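Bed cover

A bed cover (also bedspread, or coverlet if it's a smaller one) is the top layer of a made bed. It goes over the sheets and blankets, keeps the dust off, and on a lot of beds it's the only bit anyone ever sees. I've been writing up household cloth for the Kelavine pages for a while now and this is the entry I kept putting off, mostly because everyone has their own word for the thing!

Types

A bedspread proper hangs nearly to the floor. A coverlet stops short of it, somewhere down the side of the mattress. Then there are throws, which only cover part of the bed, and quilts, which are padded and could fill an entry of their own (they do - see Quilt). Weights vary a lot. The one I grew up with, a Skinent from the market, was so heavy that I could hardly drag it off in August.

Patterns

Stripes are an old favourite and they're handy too. If they run lengthwise you can line them up with the edge of the mattress and see straight away whether the cover has gone on crooked. Some stripes have crisp edges and others are wavy, and I find the wavy ones more forgiving on a badly made bed. 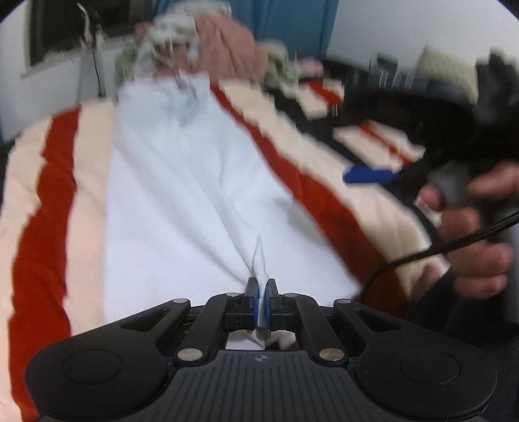
White cloth laid lengthwise over a cream and rust-red striped bed cover.

Use as a folding surface

Plenty of people fold their washing on the bed, me included. A made bed is wide and soft and at a decent height, and pale things show up nicely against a coloured cover. The usual way with a long cloth is to spread it out along the bed, pinch up a fold and draw it across, then smooth the creases out with the flat of your hand. Long diagonal creases generally mean one corner is being pulled harder than the others - let go of it and start again from the middle.

Care

Cotton covers mostly wash well, but check the label, and wash reds on their own the first couple of times. I did 2 together once, one of them cream, and ended up with a pink one.

See also: Quilt, Throw, Valance

Last edited January 12, 2018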